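# Procurement Paper: Refreshment Counter, Second Draft

*A short story*

The paper was due on Monday, and the Office of Supply had been asked to keep it to one page. The Office had never kept anything to one page.

Its subject was the refreshment counter on the ground floor of the Lumbantobing Building. The counter had been served by hand for 23 years. It was now proposed that it be served by a robot with two arms, and that the Office recommend one of two bidders: Fundo, which offered to sell the machine outright, or Stesasport, which offered to lease it for 20 months.

Section 1 of the draft set out the need. Section 2 set out the duties, which were to pick up an item, carry it across the table, and put it down in a basket or on a tray. The author of Section 2 had written "without damage to the item" and then, after a morning's thought, had added "or to the basket."

Section 3 dealt with stock. It required that the trial be held with ordinary goods in ordinary wrappers – cookies, bottled drinks, candy bars, sandwiches – and with the serving tray in the middle of the table, within reach of both arms.
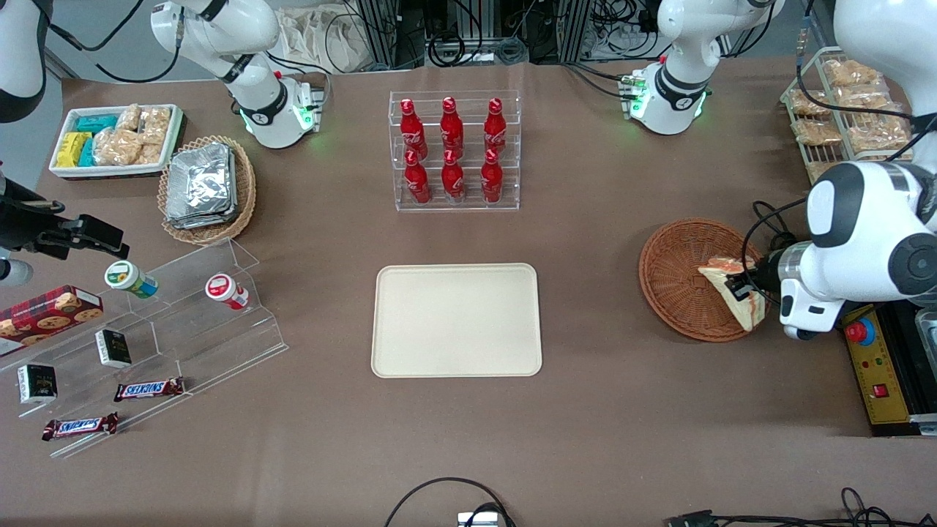
## Section 4: Cost

The purchase price came to more than the Office had set aside. The lease came to less in the first year and more by the end of the second, a fact that Stesasport had placed in a footnote. The Office moved the footnote into the body of the text and made the type larger.

There remained the matter of fingers. Both bidders treated gripper fingers as a supply item, to be replaced as they wore. Fundo included 6 pairs. Stesasport included 8 pairs but charged for fitting them. An entry was made under Recurring Costs, between paper cups and floor wax, and the clerk who typed it stopped for a moment to look at her own hands.

She had eaten at the counter every working day since she joined the Office. The draft had no heading under which this could be entered.

## Section 5: Handling of Sandwiches

It was Section 5 that delayed the paper. A bottle has a shape and keeps it. A sandwich in plastic film has a shape only so long as it is treated with some respect, and the Office could find no standard that said how much. The first draft asked for "a gentle grip." The legal desk returned it with the word "gentle" circled.

The second draft asked that a wrapped sandwich be set on the tray with its bread whole and its filling between the slices. 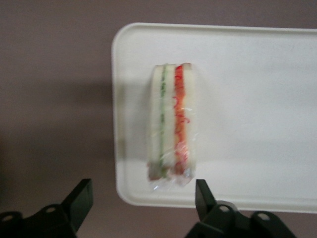 The legal desk accepted this wording, subject to a definition of "whole." The definition ran to four lines and was placed in an annex, where it was joined by a definition of "filling."

## Section 6: Recommendation

At a quarter to five the clerk was told to choose a form of words that would commit the Office to nothing before April. She wrote that the Office favored the lease, that the cost of fitting fingers should be argued down, and that a reserve should be held for a second machine if the first proved popular.

She then added a line that had not been requested. It said that the present counter attendant, known to all departments as Pila, should be consulted on where the baskets ought to stand.

The line was read twice on the floor above. It came back without a circle around it, and a room was booked for the consultation. Under Refreshments, the booking form said that the counter would provide.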